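Putting Together a Push-Fit Plastic Shelf Rack

White plastic racks with tube posts are cheap and light, and they hold more than you would expect if they go together square. The tools are your hands and maybe a rubber mallet. Work on a hard, level floor — tile is fine, thick carpet is not.
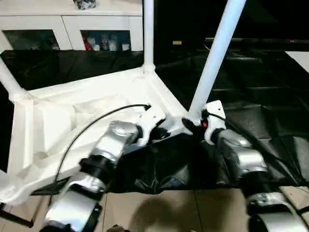 Reading time: 4 minutes

Sort the parts before you start. Posts go in one pile, shelf levels in another, joints in a bowl. Wipe out the sockets with a dry cloth, as grit keeps a post from seating all the way.

Start with one shelf level, raised rim up. Push a post into each corner by hand and leave them all a little short of tight. Hold each post low, near the socket, and twist as you press. Pushing from the top makes it lean and can split the rim.

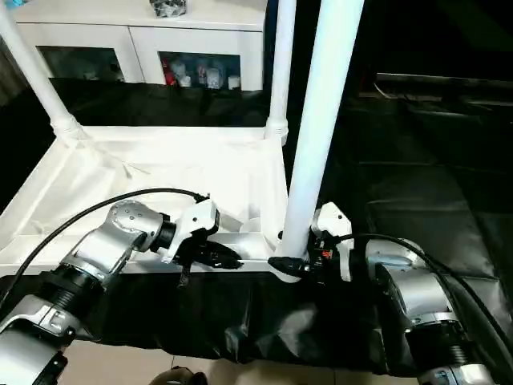
Fakhoury Home Workshop Club, Assembly and Repairs Group

When all the posts are in, go around again and press each one home. A post that still leans usually isn't fully in. Pull it out, turn it a little and try again. Elie Sayegh rubs a bit of dish soap on the tight ones, and it works well.

If you build on a table, put down a plastic sheet first. It saves the top from scratches, but it is slippery, so keep one hand on the rack.

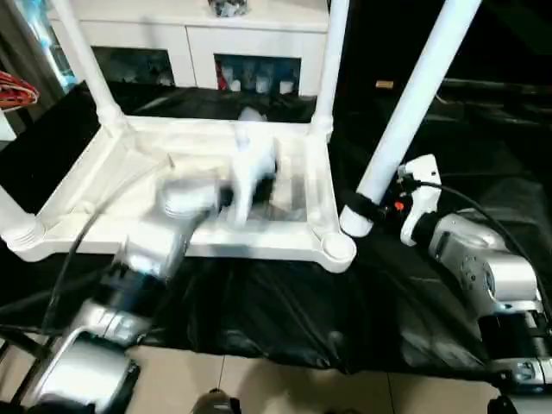 Loading the Shelves

Put heavy items on the lowest level and small, light things higher up. Check the joints again in June, after 5 or 6 weeks of use — plastic settles under a load.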